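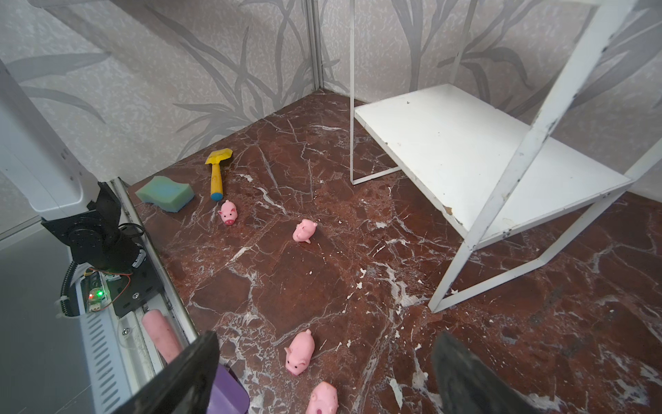 Pigs, hammer, sponge. The Clilon arm is on the left.

Week two with the Clilon kit and I finally have time to write something. Quick one, I've got to be out the door in 20 minutes.

For those who missed it — Clilon is the add-on arm and gripper kit from Tullalus. Arm, two-finger gripper, wrist camera, rail, controller board. You bring your own laptop. Marcus Villanueva lent me his for the month before I decide on buying one. He went with the bigger Katayama in the end and says he doesn't miss this one much. We'll see.

Setup

Took me a whole evening. The manual is 40 pages and the wiring part is on page 12, after all the stuff about warranty. Read page 12 first. The screws are fine, the cable sleeve is fine, the little plastic clips are NOT fine. Broke two. Ehab Bouazza at the Tullalus help desk sent more, no charge, came in a few days. Good support, credit where its due.

The software found the wrist camera on the second try. Calibration is a lot of clicking next to a progress bar. Go make coffee.

What I've been picking up

Toys off the floor, mostly. That's what I want it for so that's what it gets. Small pink pigs, a yellow toy hammer, a sponge, a couple of cartoon figures. My floor is red-brown marble with white streaks all over it and I was sure the camera would hate that. Pink on red-brown, come on. But the pigs get found most of the time. Out of 25 tries on pigs I got 20 into the bin. A pig on its side is harder than one sitting up, the fingers close and it rolls.

The hammer is a pain. It goes for the head, which is flat, and slides off. Grabbing the handle works if I set the point by hand in the app, but then what am I paying for.

Sponge — perfect every time. Best sponge robot ever made.

Figures are in the middle. The Doraemon in the sheep hood is my favorite test becuase it has horns and a bell and a round body all in one, so there's no obvious place to grab. Slow approach, fingers open in a V, then close. Fast approach knocks it flat.
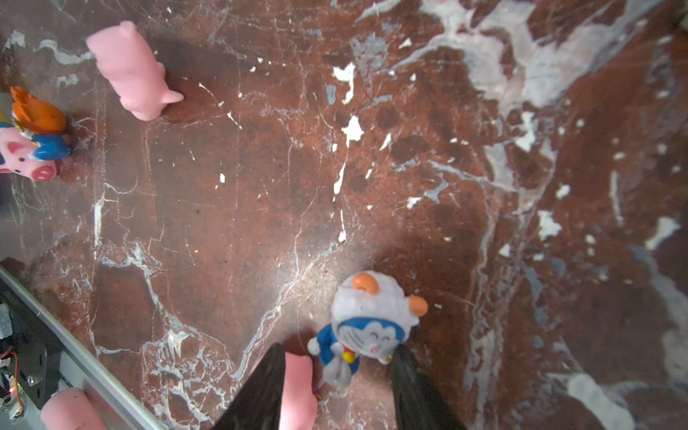 Price and the rest

The kit is sold direct and the gripper pads are extra, which annoys me. Zuweira Quartey asked in the comments last time about the Rirard pads — yes they fit, you need the longer screws. Softer than the stock ones and I think better on rubbery stuff, but I've only had them on for one afternoon.

Noise is OK. Wouldn't run it with a baby asleep next door.

Still to try: socks, pens, anything see-through. Also the scheduled mode, which I haven't even opened yet. If anyone has it working on an older laptop let me know, mine is sweating.

Ok gotta run. More on the pads next week.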